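Marker pose drops out on one of two hand-held grippers when both lift the same box

asked Mar 22, 2026 by mikska_rebuild

We are building a pair of hand-held grippers in a shared workshop, for recording two-handed pick and place motions. Each gripper has a camera in the body and a square black-and-white marker on the outside. A third camera, worn on the head, reads both markers and gives us the pose of each gripper relative to the table. Software is Mikska with the stock marker detector. The bodies are printed from the Multton files with no changes to the marker mount.

One at a time, both grippers track fine. When both hold the same box and tilt it upward, one of them loses its pose for a large part of the lift. When it comes back, the orientation is often flipped for a few frames. Calibration was redone in July and again last week with no change.
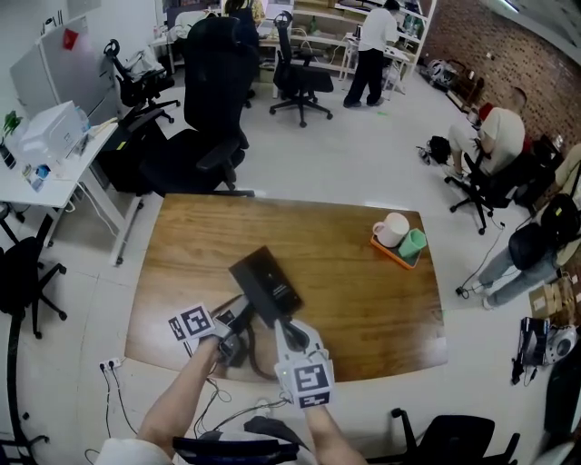
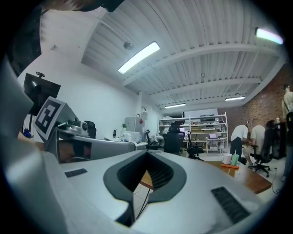
The dropout follows the side of the table and stays there if I swap the grippers, so I don't suspect the printed parts. Table height is fixed. I do wonder about the light, as the long fluorescent fixture on the ceiling is the main source over the table and the marker tips back toward it during a lift. I have tried a longer exposure, which made it worse. Is there a detector setting for this, or do I need a different marker layout?

Answer 1

Shorten the exposure and raise the gain. A long exposure blurs the marker edges during motion and washes out the white border if there is any glare, and the detector needs that border. Also print the marker on matte stock. Glossy card or clear tape over the marker will give you exactly this under tube lighting.

The flip is a separate problem. A single flat square has two pose solutions that are nearly the same when it is small in the image or close to facing the camera. Mikska picks the one with the lower error, frame by frame. Turn on the option that carries the previous pose forward and rejects any jump over a set angle. If the gap is longer than 5 frames, let it reinitialize.

Answer 2

Had the same thing with a Ševčík mount. Ended up gluing on 2 more markers at angles and it went away. Didn't measure anything.

Answer 3

Agree with the first answer on exposure. On layout: put 3 markers on a small angled block, give each its own ID, and define them as one rigid body in the config. They should cover 270 degrees, so that at least one is well angled to the camera at any wrist position. Recalibrate the block offset afterward. The Onside plugin will do it, but it expects millimeters and the Mikska config is in meters, so convert before pasting.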